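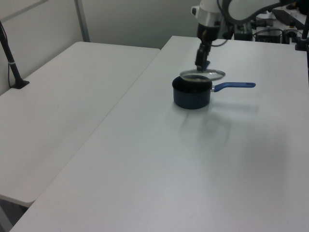

A small dark blue saucepan and its glass lid.

How to Look After a Small Saucepan With a Glass Lid (and Which Advice to Ignore)

By Leonidas Fragkou
Updated September 11, 2024

Most saucepan care guides are written to sell you something. There is a paste for the inside, a spray for the outside, a felt disk to go between the pan and whatever you stack on it. I have tried a fair amount of this stuff over the years and I own very little of it now. What follows is what I do with a small everyday saucepan, the kind you use for oatmeal, two eggs or a cup of leftover soup.

What you need

Dish soap
A soft sponge, not the green scratchy side
Baking soda
A dish towel
A screwdriver that fits your lid knob, if yours has a screw

That's the whole list. If a guide starts with eight products, close it.

Step 1: Find out what the inside is

Before you scrub anything, work out whether the pan has a nonstick coating, enamel or bare metal. The color won't tell you. Plenty of dark pans are coated inside and plenty aren't, and the outside finish can be something else again. Look for the leaflet, or the maker's page for that exact model. If you can't find either, treat it as coated and keep metal tools out of it.

I don't put much faith in the word "scratchproof" on a box. My old Katau pan had it printed in two places and was scratched by the end of its first September.

Step 2: The first wash

Warm water, a drop of soap, rinse, dry. Do the lid too, including the underside of the rim. Some people will tell you to boil vinegar in a new pan, or rub oil into it and leave it overnight. Oiling makes sense for bare cast iron. For a coated saucepan, follow the leaflet, and if the leaflet says nothing about oil I wouldn't bother.

Step 3: Heat it sensibly

Start on medium or lower. Match the burner to the base, so that on gas the flame stays under the pan and doesn't lick up the side toward the handle. A small pan on the big front burner is how handles get scorched.

Turn the handle so it doesn't stick out over the edge of the stove, and don't park it over another lit burner either. I know everybody has heard this. I still see it done wrong in nearly every kitchen I walk into, including my sister's.

Don't heat the pan empty while you go look for the rice.

Step 4: Use the lid properly

Glass lids get oversold. The pitch is that you can watch your food cook. In practice the glass fogs up and you watch fog. A clear lid is still handy at the start, when you want to catch the moment milk begins to climb, and again once you turn the heat down.

If your lid has a vent, keep it clear. Starchy water dries in there and plugs it up. A wooden toothpick gets it out.

When you lift the lid, tilt the far side up first so the steam goes away from your hand and face. Let the drips run back into the pan, then set the lid down on a folded towel -- and never take it straight from the stove to the sink and run cold water over it. Even tempered glass can break from a sudden change like that. If the glass is chipped or cracked, throw it out. There is no repair worth trying.

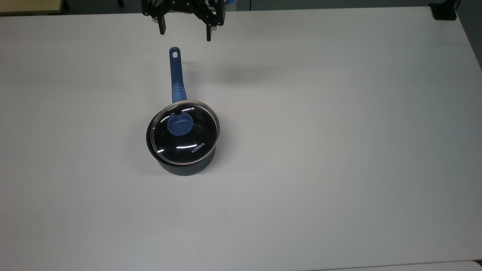
Knobs work loose, and this is the one bit of maintenance people skip. If yours is held by a screw, turn the cold lid over and tighten it until the knob stops spinning, then quit. Cranking down on it puts stress on the glass around the hole. A replacement knob is an easy fix, provided you check the screw size first. The "universal" set I bought from Cirent fit one lid out of four.

Step 5: Burned-on food

Skip the miracle pastes. Let the pan cool, cover the burned part with warm water, stir in a spoonful of baking soda and leave it alone for an hour. Then bring it to a gentle simmer for a few minutes, let it cool again and wipe. Repeat if you have to. The second round usually gets what the first one left.

My neighbor Dereck swears by a dishwasher tablet simmered in the pan. It did lift the scorched milk off his. It also left a dull patch, and he now says the patch was always there.

For brown marks on the outside, make a thick baking soda paste with a little water, rub it on lightly with a damp cloth and rinse. Go easy on a matte finish. Rub hard in one spot and you can end up with a shiny circle, which bothers me more than the stain did.

Step 6: Dishwasher or no dishwasher?

"Dishwasher safe" tells you the maker expects it to survive. It doesn't promise the finish will look the same after 80 cycles. I wash mine by hand because it takes 31 seconds (I timed it, to win an argument). If you use the machine, put the lid where it can't knock against anything.

Dry under the rim of the lid whichever way you wash it. Water hides in there, and so does old soup.

Step 7: Put it away

Dry it completely first. If there's a hole in the end of the handle, hang the pan from a hook and you've saved yourself a shelf. Use a hook that is screwed into something solid. I had the stick-on kind from Dela Peña, and it let go in the middle of the night with a noise I won't forget.

If you have to stack, put a dish towel or a paper towel between pans. The felt protectors do the same job for more money. For short-term storage the lid can sit on the pan, but leave it slightly open or flip it over. A tight lid on a pan that's a little damp gives you a stale smell.

When to give up on it

Loose handle: tighten it if there's a screw. If it's riveted and wobbling, stop using the pan for anything hot. Coating coming off in flakes: replace it. Base so warped that it rocks on a flat stove: replace it, or keep it for measuring out birdseed like I do.

Discoloration by itself is no reason to buy a new one, whatever the ad next to this article may be telling you.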